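생활기술 입문 5강 강의노트
상자에서 기둥까지: 봉 조립식 가구의 개봉, 바닥 작업, 세우기

지난 강의에서 서랍 레일을 거꾸로 단 조가 둘 있었습니다. 채점은 끝났고 원한은 없습니다. 다만 설명서의 그림 속 사람이 고개를 갸웃거리는 쪽이 틀린 쪽이라는 것은 다시 적어 둡니다.

오늘은 판이 없는 가구를 다룹니다. 옷걸이 기둥, 스탠드, 봉 선반처럼 긴 봉을 이어 세우는 물건들입니다. 판재 가구보다 쉬워 보이고 상자도 가볍습니다. 그래서 다들 저녁 먹기 전에 끝내겠다고 하다가 저녁을 못 먹습니다.

교재는 Snædís Laxdal의 『혼자 조립하기』 가운데 봉 가구 장입니다. 번역이 매끄럽지 않아서 '수놈 봉'과 '암놈 봉'이 나오는데 수업에서는 끼우는 쪽, 받는 쪽으로 부릅니다. 시험에도 그렇게 나옵니다.

1. 상자를 읽는다

상자 겉면에는 생각보다 정보가 많습니다. 대개는 칼부터 대느라 못 읽습니다. 테이프를 자르기 전에 볼 것은 다음과 같습니다.

위쪽 표시 화살표. 화살표대로 세워서 여는 상자가 있고, 눕혀서 넓은 면을 여는 상자가 있습니다. 봉 가구는 거의 다 눕혀서 엽니다. 세워서 열면 제일 무거운 받침 부품이 바닥에 깔려 있고 그 위로 봉이 쏟아집니다. 발등은 소모품이 아닙니다.

완성 높이. 실습용 Berari 기둥은 완성 높이가 상자에 적혀 있고, 상자 길이는 그 절반도 안 됩니다. 봉이 여러 토막이라는 뜻이니 어디서 세울지를 이때 정합니다. 천장등 바로 밑에서 조립을 시작한 학생이 해마다 나옵니다. 해마다 같은 등입니다.

하중 표시. 봉 하나에 얼마, 전체에 얼마가 따로 적힌 제품이 있습니다. 둘 중 큰 숫자만 외우는 경향이 있으니 주의하세요.

품번과 색. Zoltow 제품은 흰색과 회색 상자가 똑같이 생겼고 옆면의 작은 글자만 다릅니다. 조립이 끝난 뒤에 색이 다르다고 반품한 사례를 3강에서 읽었습니다. 그 글의 댓글까지는 읽지 않아도 됩니다.

2. 자리를 만든다

봉 가구는 바닥에서 조립합니다. 탁자 위에서 하고 싶은 마음은 이해합니다. 허리도 그쪽을 원합니다. 그런데 봉은 둥글고, 둥근 것은 탁자에서 굴러 떨어지며, 떨어진 봉은 끝이 찌그러지고, 찌그러진 끝은 어디에도 들어가지 않습니다.

필요한 넓이는 가장 긴 봉의 두 배 길이에 팔 벌린 폭 정도입니다. 실습실 기준으로는 바닥 타일 여섯 장을 비우면 됩니다. 집에서 한다면 바닥을 다 치우겠다는 계획은 세우지 마세요. 청소를 시작하면 조립은 다음 달 일이 됩니다. 물건은 벽 쪽으로 밀고, 유리문 달린 장이 있으면 그쪽과 거리를 둡니다. 긴 봉을 든 채 몸을 돌리면 봉 끝은 생각보다 먼 곳에 가 있습니다.

깔개는 꼭 깝니다. 다음 중 하나면 충분합니다.

상자를 펼친 골판지. 튼튼하고 공짜입니다. 다만 이걸 깔아 버리면 반품할 상자가 없습니다. 부품 확인이 끝난 뒤에 까세요.

낡은 담요. 봉이 덜 구르고 소리가 덜 납니다. 나사가 털 사이로 들어가면 찾는 데 하루가 걸린다는 단점이 있습니다.

비닐 시트. 가볍고 넓고, 흰 부품을 올릴 때는 검은색이 좋습니다. 흰 바닥에 흰 봉과 흰 마개를 놓고 찾아본 사람은 무슨 말인지 압니다. 대신 비닐은 주름이 지고 미끄럽습니다. 주름 골짜기는 와셔의 서식지이므로 시트를 걷을 때는 네 귀퉁이를 모아 한가운데로 털어 모읍니다. 펄럭이며 걷지 않습니다. 작년에 펄럭인 조는 아직 와셔 하나를 못 찾았습니다.

조명은 옆에서 비추는 쪽이 낫습니다. 천장등만 켜면 내 머리 그림자가 작업면에 그대로 앉습니다. 3월 야간반은 실습실 안쪽이 어두우니 창가 쪽부터 자리를 잡으세요.

3. 꺼낸다, 그리고 아직 버리지 않는다

칼날은 짧게 뺍니다. 테이프 두께는 종이 한 장만도 못한데 다들 참치를 해체할 기세로 칼을 뺍니다. 칼날이 닿는 첫 번째 물건은 대개 설명서이고, 두 번째는 도장면입니다.

안에서 나오는 포장재는 종류별로 대접이 다릅니다.

스티로폼 틀. 부품 모양대로 칸과 턱이 나 있는 흰 틀입니다. 이 틀은 부품표의 입체판이라고 보면 됩니다. 어느 칸에 무엇이 있었는지 기억하면 빠진 부품을 바로 알 수 있습니다. 꺼내기 전에 전화기로 한 장 찍어 두라고 해마다 말하고, 해마다 세 명쯤 찍습니다. 틀은 손으로 쪼개지 마세요. 알갱이는 정전기로 옷과 커튼과 자존심에 달라붙습니다.

비닐 봉투와 시트. 작은 봉투는 비었다고 느껴져도 끝을 잡고 한 번 훑습니다. 마지막 나사는 늘 접힌 귀퉁이에 있습니다.

마개와 보호 캡. 봉 끝에 끼워진 캡에는 운송용과 조립 후에도 쓰는 것이 섞여 있습니다. 구별은 설명서로 합니다. 감으로 하면 운송용 캡을 낀 채 힘으로 밀어 넣게 되고, 그 기둥은 영원히 조금 삐뚤어진 채로 삽니다.

작은 가방. Dimach 제품에는 육각 렌치와 나사를 담은 천 가방이 들어 있습니다. 예쁘다고 따로 챙겨 가는 학생이 있는데 렌치는 돌려주세요. 실습실에 렌치가 하나 모자란 채로 학기가 끝나는 일이 반복되고 있습니다.

빈 틀은 작업 자리 한쪽에 놓아 둡니다. 부품을 다시 눕혀 둘 곳이 필요해지는 순간이 꼭 옵니다. 버리는 것은 기둥이 하룻밤 서 있은 다음입니다.

4. 늘어놓는다

부품은 쓰는 순서대로 늘어놓는 것이 원칙입니다. 크기대로 늘어놓으면 보기 좋고 사진도 잘 나오지만 조립에는 도움이 되지 않습니다.

봉은 서로 나란히 눕힙니다. 끼우는 쪽 끝을 모두 한 방향으로 맞추세요. 이것만 해도 실수의 절반이 사라집니다. 나머지 절반은 5절에서 저지르게 됩니다.

길이가 거의 같은 봉이 제일 골치입니다. 실습용 Kragh 봉은 긴 것이 1,000mm, 짧은 것이 900mm입니다. 나란히 대 보면 금방 알지만 따로 들고 있으면 둘 다 그냥 긴 봉입니다. 시험 문제로도 나오니 적어 두세요. 끝을 벽이나 상자 모서리에 맞추고 반대쪽 끝을 비교합니다. 눈대중은 허용하지 않습니다. 눈대중에 자신 있는 학생일수록 더 허용하지 않습니다.

나사는 종류별로 종이컵에 담습니다. 이번 세트의 나사는 모두 14개이고, 남으면 안 됩니다. '여분이겠지'라는 말은 조립에서 가장 비싼 말입니다. 여분이 정말 들어 있는 제품은 부품표에 그렇게 적혀 있습니다.

케이블이 있는 제품이나 작업 자리에 선이 지나가는 경우에는 선을 먼저 정리합니다. 봉이 선 위로 구르면 선이 눌리고, 사람이 선 위로 지나가면 사람이 구릅니다.

5. 받침부터

봉 가구는 아래에서 위로 조립합니다. 당연한 말 같은데, 위쪽 봉을 전부 이어 놓고 마지막에 받침을 끼우는 학생이 적지 않습니다. 낚싯대를 든 사람처럼 서서 받침 쪽을 발로 더듬게 되는데, 구경하기에는 이쪽이 더 재미있습니다. 점수는 없습니다.

받침 이음쇠에 첫 봉을 끼울 때 지킬 것.

가) 이음쇠를 바닥에 평평하게 놓고 봉을 수직으로 내립니다. 비스듬히 밀어 넣으면 입구 가장자리가 긁히고 검은 가루가 나옵니다. 그 가루는 이음쇠의 일부입니다.

나) 한 손은 이음쇠를, 다른 손은 봉의 아래쪽을 잡습니다. 봉의 중간 위를 잡고 누르면 힘이 옆으로 샙니다.

다) 끝까지 들어갔는지는 소리나 표시선으로 확인합니다. 표시선이 없는 제품은 미리 깊이를 재서 연필로 금을 긋습니다. 연필입니다. 유성펜으로 그은 조의 기둥은 지금도 실습실 구석에서 그 금을 자랑하고 있습니다.

라) 나사는 손으로 세 바퀴 돌린 뒤에 공구를 댑니다. 처음부터 공구로 돌리면 나사산이 어긋나도 힘으로 들어가 버립니다. 들어간 것과 맞물린 것은 다른 사건입니다.

마) 꽉 조이는 것은 맨 마지막입니다. 모든 이음을 절반만 조인 상태로 세워 보고, 수직을 맞추고, 그다음 아래에서부터 차례로 조입니다.

교재의 Laxdal은 여기서 차를 한 잔 마시라고 씁니다. 번역 오류인 줄 알았는데 원문에도 있습니다. 수업 중에는 물로 대신합니다.

6. 수직 맞추기

기둥이 똑바른지는 두 방향에서 봅니다. 정면에서만 맞추면 옆에서 볼 때 인사하는 기둥이 됩니다.

수평계가 있으면 봉 옆면에 대고 읽습니다. 없으면 실 끝에 너트를 묶어 늘어뜨립니다. 문틀과 비교하는 방법은 문틀이 똑바르다는 전제가 필요한데, 이 건물에서는 쓰지 마세요.

기둥이 기울 때 원인은 대개 다음 순서로 찾습니다.

바닥. 깔개 주름 위에 받침이 올라앉은 경우가 가장 흔합니다. 받침을 들어 주름을 펴고 다시 놓습니다. 이 간단한 일을 하지 않고 이음쇠를 분해한 조가 매번 있습니다.

이음쇠. 봉이 끝까지 들어가지 않았거나, 한쪽 나사만 먼저 조인 경우입니다. 모두 풀고 처음부터 번갈아 조입니다.

봉. 정말로 휘어 있는 경우입니다. 평평한 바닥에 굴려 보면 압니다. 덜컹거리며 구르면 휜 것이고, 곧은 봉은 조용히 굴러서 냉장고 밑으로 들어갑니다.

마음. 다 똑바른데 기울어 보이는 경우입니다. 물을 마시고 다시 봅니다.

7. 다음 봉 잇기

첫 봉이 서면 나머지는 같은 일의 반복입니다. 반복이라 방심하게 됩니다.

이을 봉은 손이 닿는 바닥에 나란히 둡니다. 기둥을 붙잡은 채 멀리 있는 봉을 발가락으로 끌어오는 기술은 가르치지 않습니다. 하는 학생은 봤고, 꽤 잘했습니다. 그래도 감점했습니다.

높이가 눈높이를 넘으면 둘이서 합니다. 한 사람이 받침 가까이를 잡고, 한 사람이 위쪽을 잇습니다. 혼자라면 이미 세운 부분을 다시 눕혀서 잇고 함께 세웁니다. 교재 제목이 『혼자 조립하기』인데 이 대목의 첫 문장이 '친구를 부른다'입니다. 책을 끝까지 믿지는 마세요.

이음매가 돌아가는 제품은 위아래 봉의 구멍 방향을 맞춘 뒤 조입니다. 걸이나 선반이 붙을 구멍이 벽을 보고 있으면 그 가구는 벽의 것이 됩니다.

다 세운 뒤에는 가볍게 흔들어 봅니다. 가볍게, 손가락 두 개로. 온몸으로 흔들면 어떤 가구든 불합격입니다. 삐걱거리면 아래 이음부터 다시 조이고, 그래도 소리가 나면 조인 순서를 의심합니다.

8. 실습 평가

만점은 80점이고 나머지는 출석과 정리 점수로 채웁니다. 채점자는 다음을 봅니다.

부품을 꺼내기 전에 부품표를 읽었는가. 읽는 척은 티가 납니다.
봉의 방향을 맞춰 늘어놓았는가.
받침에서부터 시작했는가.
전체를 세운 뒤에 본조임을 했는가.
나사가 남지 않았는가. 주머니도 봅니다.
포장재를 종류별로 모았는가.

시간은 점수에 들어가지 않습니다. 그런데도 꼭 경주를 시작하는 조가 있습니다. 이긴 조의 기둥을 옆 조가 붙잡아 주고 있는 풍경도 이제 익숙합니다.

9. 참고 장면: 첫 봉을 세운 때의 바닥

6절과 7절 사이에 해당합니다. 길고 흰 기둥의 아래 끝이 작은 검은 받침 부품에 들어가 있고, 다른 흰 봉 세 개가 그 오른쪽 검은 비닐 위에 나란히 누워 있습니다. 왼쪽의 흰 스티로폼 틀도 아직 치우지 않았습니다. 비닐의 주름은 2절에서 말한 그 주름입니다. 뒤편에 유리 달린 흰 장이 있는 방이라면 봉을 들고 돌아설 때 무엇을 조심해야 하는지, 조별로 한 줄씩 적어 내세요.
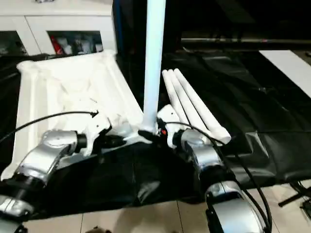

10. 다음 시간 준비물

줄자, 연필, 실 한 가닥, 너트 하나. 종이컵은 조마다 한 줄씩 나눠 줍니다. 지난번 종이컵은 커피를 마신 것이라 나사를 담을 수 없었습니다.

교재는 봉 선반 장을 읽어 옵니다. 그림만 봐도 되지만 주의 표시가 붙은 문단은 글도 읽으세요. 빌려 간 육각 렌치는 강의 시작 전에 앞쪽 바구니에 넣어 두면 됩니다.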